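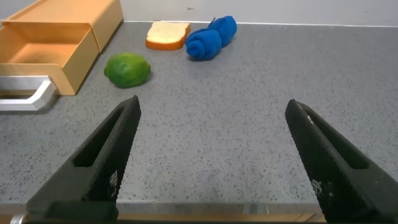
Part-time students have been asking for this for years, according to Rakiya Okeke, and a shared course record should have come well before any new building or any new logo.

FOR IMMEDIATE RELEASE

Kelville and Wike to recognize each other's short courses from August

KELVILLE – Kelville College and the Wike Institute have signed a joint agreement on short courses for working adults. Starts in August. Under the agreement, called Stodident, a course passed at one institution counts at the other, same credit, same grade, no second application.

The agreement was signed at the close of the spring meeting on adult learning, held in the Kelville main hall. Signing at 4 p.m., a little behind the printed program. Both academic boards had already approved the text.

Stodident opens with 64 short courses. Bookkeeping, health records, early childhood, technical writing, lab safety, water management, Spanish and French for the workplace, plus a group of introductory courses in statistics. Each course is 20 hours of class time, evening or daytime depending on the department. The full list goes up on both institutions' websites before registration opens. Some rooms still to be confirmed.

What changes for students

Until now a student who took a short course at Wike and then enrolled in a degree at Kelville had to ask for the course to be reviewed. Forms went to the registrar, then the department, then back. Plenty of students simply took the same material again and paid for it again. The other direction was no better.

With Stodident the two registrars keep one record. A student enrolls at a home institution, chooses courses from either side, and gets a single transcript carrying both names. Fees are paid to the home institution. Library cards work in both places. Parking does not, for now – this is still being discussed.

Credit from Stodident courses can go toward an associate's or bachelor's degree, up to a limit of 18 credits. Students who don't want a degree can stop at the certificate. They can also come back later, and the credits stay valid. Exceptions are the health records courses, which have to be refreshed when state rules change.

“People come in after work and want to know what the evening is going to be worth,” Okeke told the meeting. “We used to say it depends. I am glad we can now give them an answer before they pay.”

How the list was chosen

The course list draws on a survey of students, former students and local employers carried out by the two institutions over the winter. It brought in 1,452 completed answers. Cost and scheduling came up most. Transfer of credit came next, and among people who had already started a degree somewhere it was first by a wide margin.

Employers asked for writing. This was a suprise to some of the departments, who had expected software. Technical writing was moved forward as a result and will run in both terms of the first year. Two other courses, in archives and in museum work, were dropped for lack of a teacher and may return.

Survey results were presented at the afternoon session along with comments from the floor. Several speakers wanted more daytime places for parents with children in school. Others wanted fewer written exams. The final text leaves the form of assessment to each department, but all departments have to publish it ahead of registration, in plain words, on one page.
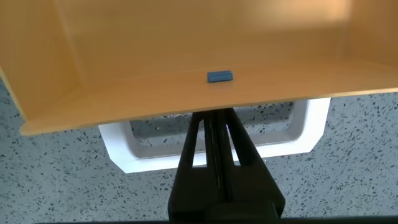

Photo: Stodident press desk. Free for editorial use with credit.

Teaching staff

Courses will be taught by current staff of the two institutions and by outside instructors hired term by term. Outside instructors get the same hourly rate at Kelville and at Wike, a point the staff associations on both sides had pressed for. Preparation time is paid. Office hours too.

New instructors take a short introduction in teaching adults before their first class. It covers planning a three-hour evening, giving feedback on drafts, and working with students who have been out of school a long time. Existing staff may sit in, and a good number have have already said they will.

Nusidness, the joint reading series

Alongside the courses the two institutions are continuing Nusidness, their open series of talks and readings. It was started at Wike as a lunch hour for graduate students and has since moved to the evening. No fee, no registration. Fall topics: the cost of textbooks, reading in a second language, what a transcript is for. Talks alternate between the Kelville library and the Wike lecture room, and each begins at 6:30 p.m.

Recordings will be posted when speakers agree to it. Transcripts on request.

Money

Stodident is paid for out of the two institutions' own teaching budgets for the first two years. No new fee is being added to existing programs. A small fund covers travel between the sites for students on reduced tuition – application through the home registrar, one form, receipts attached.

After the second year both boards will look at enrollment, completion and the number of credits carried over, and decide whether to go on. The results of the review will be public. Either side may leave the agreement with a year's notice; students already enrolled would be able to finish on the terms they started with.

“I would like a third partner by then,” Okeke said. “We have had calls. I can't say more than that today.”

Registration

Current students register through their usual account. New students apply to whichever institution they want as home, it makes no difference to the courses open to them. Advising by phone or in person at both sites, evening appointments available. Students with earlier short courses from either institution can ask to have them added to the shared record. Bring the certificate if you still have it. If not, the registrar can look it up, which may take a few weeks.

Notes to editors

Interviews with Rakiya Okeke can be arranged through the Stodident press desk. Please allow a day. The text of the agreement and the survey summary are available by email, PDF only. The name is written Stodident, one capital, no hyphen. Nusidness likewise.

An earlier version of this release gave the wrong starting time for the fall talks. The time above is the correct one.

Press desk hours: 9 a.m. to 4 p.m.

ENDS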